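Tincombe extends tabletop and folding screen range for small rooms

41 shares | 2 comments

Tincombe has added a light wooden tabletop and a matching folding screen to its range of furniture for studio flats, shared offices and break rooms. Both items go on sale in April through the company's own showroom and through its trade partner, Flerkport. The pair has been developed under the working name Pultach, which will be kept for the retail version.

The Pultach range is intended for rooms in which one surface has to serve several purposes during the day. Typical uses named by early customers include reading, light paperwork, and the storage of drinks and dry goods that would otherwise be kept in a cupboard. The tabletop has a pale finish with a fine grain. It is supplied without a raised lip, so that items can be placed right up to the back edge and the working area in front of them kept clear.

The screen is made up of woven panels in beige and cream, held between upright wooden strips and joined by small metal hinges. It folds flat for storage. When opened behind a table it separates the working side of a room from whatever lies beyond it, without the need for wall fixings. 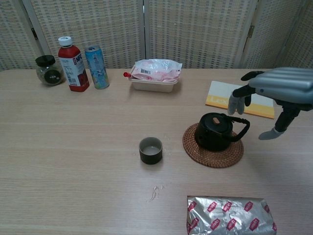

Press office, Tincombe — text by Hertta Lindqvist — April

Product development took 13 months. The first version of the screen used a printed fabric, which was dropped at an early stage after it was found to crease along the fold. The basketweave pattern replaced it. According to the design team, the weave holds its shape when the panels are opened and closed repeatedly, and small marks are less noticeable on it than on a plain surface.

"Customers told us that they did not want another desk," said Fidel Quezada, head of product at Tincombe. "They wanted a table that could have a jar, a bottle and a can standing at the back of it and still leave space for a notebook. We measured how people were using the tables they already had, and in most cases the back edge was doing the work of a shelf."

The layout guidance issued with the range follows from those findings. It recommends that containers be kept in a single row along the back, with taller items such as bottles and drinks cans placed next to small lidded jars of tea or herbs. A shallow plastic box is suggested for bagged goods, which tend to slide if they are put directly on the wood. Booklets and other flat items are best kept to one side. The guidance is printed on one sheet and is included with each tabletop.

The finish was tested for resistance to common spills, including fruit juice, cold tea and soft drinks. Samples were wiped with a damp cloth after each spill and checked under daylight for staining and raised grain. The screen hinges were put through 2,000 opening cycles, after which they were inspected for looseness and the strips for splitting at the screw holes. The results are set out in the technical sheet, available to trade buyers on request.

Care instructions are short. The tabletop should be wiped along the grain and dried straight away. Abrasive pads and solvent cleaners should not be used. Woven panels may be vacuumed with a soft brush attachment on a low setting and should not be soaked. Hinges need no oil in normal use. If a hinge becomes stiff, the screws should be loosened by a quarter turn and the screen opened fully before they are tightened again.

The tabletop can be fitted to the existing Tahiri leg frame, which remains on sale at its current price, or to any frame with a flat upper rail. Fixings for the Tahiri frame are included in the box. Assembly requires 2 people and takes roughly half an hour — longer if an older top has to be removed first. The screen is delivered assembled.

Replacement panels, strips and hinges will be sold separately. Tincombe will keep spare parts in stock for as long as the range is on sale and for four years afterwards.

Trade buyers may view both products at the Tincombe showroom on any Tuesday by appointment. Orders placed through Flerkport will be sent out in the order in which they are received. Samples of the table finish and the woven panel can be requested from the press office, attention Hertta Lindqvist.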